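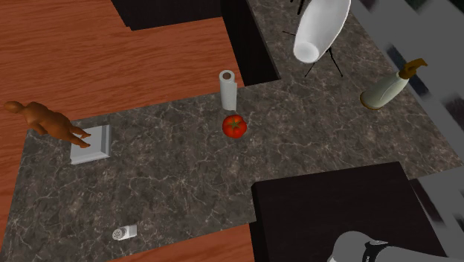
Halvard Kristiansen wrote under my earlier post that a ranking of two policies in simulation says nothing until both have been started from exactly the same scenes, and he asked me to open a separate thread for it. So I do this now, and I try to be more complete than last time.

Ranking of two policies changes when I draw new start scenes
Posted by Gunnel Lindqvist, September

I work with pick-and-place on a kitchen counter in simulation. The simulator is Promville, which we use at Lundgren for everything before the real arm. The task is to take the tomato and place it on the tray. The other objects are distractors, for example the paper towel roll, the soap dispenser, the salt shaker and the wooden figurine. Their positions and orientations are drawn at random at the beginning of every episode, and therefore an object can also be lying on its side.

I compare two policies. One is our old baseline and the other is the same network, trained with more varied distractors. When I ran the evaluation the first time, the new one was clearly better. Then I changed the seed and ran everything again, and the baseline was better. Nothing else was changed, I have checked the configuration files line by line.

I have thought of two possible reasons. Either the number of episodes is too small, or the random placing makes some scenes much harder than others. In my picture the tomato stands directly in front of the paper roll and almost touches it. I suppose that such a scene is difficult for a gripper with wide fingers, but I have not measured it.

My supervisor would like one table with one success rate for each policy. What should I do so that this table is correct? Must I remove the difficult scenes? I would prefer not to, as the real kitchen also has them.

Teodor Bakke

Just run more episodes. The noise goes down and you will see which one is best. We had the same thing with Plikesia and left it running over the night, in the morning it was fine.

Xóchitl Zepeda

More episodes will help, but I think it is the expensive way, and it does not tell you why the order changed. I would do it like this.

First, draw the start scenes once and save them to disk: object poses, lighting, camera and the starting pose of the arm. Do not only save the seed. If a policy calls the random generator during the episode, the next scene will be different for each policy, although the seed at the beginning was the same. I lost a whole month to this before I looked.

Then run both policies from every saved scene and write down the result per scene. Now you can look at the scenes where one policy succeeds and the other fails. The scenes where both succeed or both fail do not say anything about which is better. If very few scenes remain after this, the honest answer in your table is that you cannot separate the two policies yet.

For the difficult scenes: please keep them. You can give each scene a label before you run anything, for example the distance from the target to the nearest other object, and whether something already covers part of the place where the target shall be put down. In your picture a hand of the figurine rests on the tray, so I would want to have this in a label too. Report the success rate for each label and also the total. It is important that the labels are computed from the poses and not chosen by a person who has seen the results.

I would remove a scene only if it is physically wrong, such as objects that overlap each other at the start. That check should also be done before the policies are run, and the number of removed scenes should stand in the paper.

Gunnel Lindqvist

Thank you both. I looked in the code and the generator is indeed shared, our baseline samples its actions and the new policy does not. So the scenes were never the same. I will save the poses as you describe and run it again.

Xóchitl, do you compute the distance between the centres or between the surfaces?

Xóchitl Zepeda

Between the surfaces. With centres, a tall roll and a small shaker get the same value when they are not equally much in the way. It is slower to compute, but you do it only once per scene.

Ataahua Tautahi

Same problem here at Pravarley, also a shared generator. One small addition: let the objects settle before you save the poses, otherwise round things can roll a little after loading and your saved distance is wrong.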